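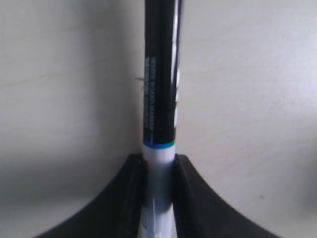 Gripper stops responding in the middle of a marker move, arm keeps going

Anayeli Meléndez
Asked Thursday, August 20, 2026
Tags: gripper, cabling, faults, small arms

I have a PiPER arm on a table running a two-part routine. Part one is a foam cube: approach from the side, pick up, put down. Part two is a whiteboard marker that gets gripped, carried upright across the table and let go at the other end. The software is our own, built on a sequencer called Holtarano that the last person here left behind.

The cube part runs fine. The marker part fails, but not every time. What happens is that the gripper status stops updating partway through the carry. The last value it sent stays in the log, so as far as the sequencer knows the gripper is still closed at the right width. Then the release command goes out and nothing happens. The arm moves off to the next position with the marker still in its fingers, and the tip gets dragged along the table.

Yesterday it did this on run 19 and then again four runs later. This morning I got through 50 runs of the cube part alone with no trouble at all.
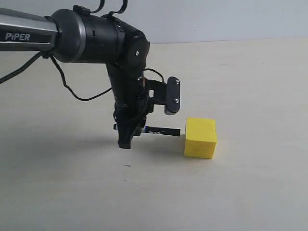 Approach to the cube, with the wrist cable hanging to the left

Things I have tried:

Swapped the marker for another one of the same kind. Same fault.
Turned the grip force down, in case it was tripping on current. Same fault, and the marker started turning in the fingers, so I put it back.
Raised the status timeout in Holtarano from 500 ms to 2,000 ms. This made it worse, as the arm now travels farther before anything complains.
Restarted everything. Works for a while.

The only thing in the log is a line that says "W803 stale device value", and that comes from Holtarano and not from the arm. I can't find any explanation of it in the notes I was given.

One difference between the two parts is that the wrist is turned quite a bit farther for the marker. In that position the black cable hangs down in a big loop beside the gripper and gets very close to the tabletop, right by the cube. I haven't seen it catch on anything. Could that be enough to cause this, or should I be looking at the software? I would also like to know how to make the arm stop when it happens, because at the moment I am standing there with my hand on the stop button.

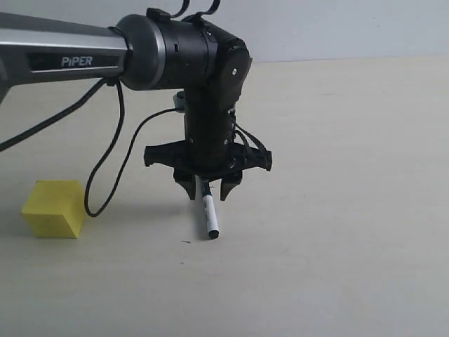

Rutilio Contreras
Accepted by the poster

You have two faults and I would treat them separately.

The first is a connection that drops out when the wrist is turned. I'd bet on the cable or the connector. You have 50 good runs in one wrist position and failures in the other, with the same program and the same gripper. A loop that low can also lie on the table or hook on the cube at some point in the move and pull on the plug, and it doesn't take much of a pull.

To check it:

1. Park the arm in the marker position with nothing in the gripper. Support the arm, or move it to a rest position first if yours sags when the power goes off. Power down.
2. Look at the gripper connector and see whether it is fully seated. Unplug it, look for a bent or pushed-back pin, plug it back in.
3. Power up, with the motion program not running, and watch the gripper status live. Wiggle the cable gently with something long and non-metal, a wooden ruler is fine. Keep your hands away from the fingers and the wrist. If the status freezes or jumps, you've found it.
4. If nothing shows up, turn the last joint slowly through the whole range you use, at the lowest speed, and watch the status the whole way. Write down the angle if it drops.

Whatever you find, take up that loop. Hold it to the forearm with a soft strap or two and leave enough slack for the full wrist turn, no more. Check the far end of the turn in both directions before you go back to normal speed. People strap a cable down tight in one position and then rip the plug out in the other.

The second fault is the one I'd worry about more. Your sequencer treats an old value as a good one. The warning is telling you that the value is stale and then the program goes on moving. Put the timeout back to 500 ms or lower and make a stale gripper value stop the arm and hold it there. Don't have it open the gripper by itself on that fault. And after every release, read the width back and don't let the arm leave until it has changed.

Keep the stop button in reach either way.

Junaid Orakzai

Had similar with a different arm, it was the power supply. Try a bigger one.

Anayeli Meléndez

Thanks to both of you. Power supply is the one that came with it and I measured it during a carry, it stays steady, so I left that alone.

The wiggle test did nothing. The slow turn did. The status froze close to the end of the range, came back when I turned the other way, and did the same thing three times at almost the same angle. I reseated the connector and strapped the cable up along the forearm. Then I ran the slow turn again with no marker, just opening and closing the fingers at each stop and comparing the reported width with what I could see. 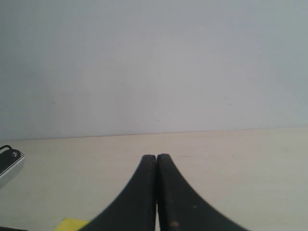

When it was fully closed it read zero every time, including at the angle where it used to freeze. I am ordering a replacement cable anyway, because I don't know yet if it was the plug or a wire inside, and reseating it might only hide the trouble for a while.

The stale value now stops the arm. I tested that by blocking the status messages in software during a slow move and it held its position. The check after release is not in yet. Holtarano has its wait steps in an odd place and I need to read more of it first.

Olumide Okafor

For the release check, don't compare against one exact width. Ours at Nasora was set that way and it faulted all day over tiny differences. Use "wider than the marker by a few millimeters" and give it a time limit. If the limit runs out, stop, same as the stale value.

Also lower your carry speed until the new cable is on. And mark the old cable when you take it off, or it will end up back in the spares drawer.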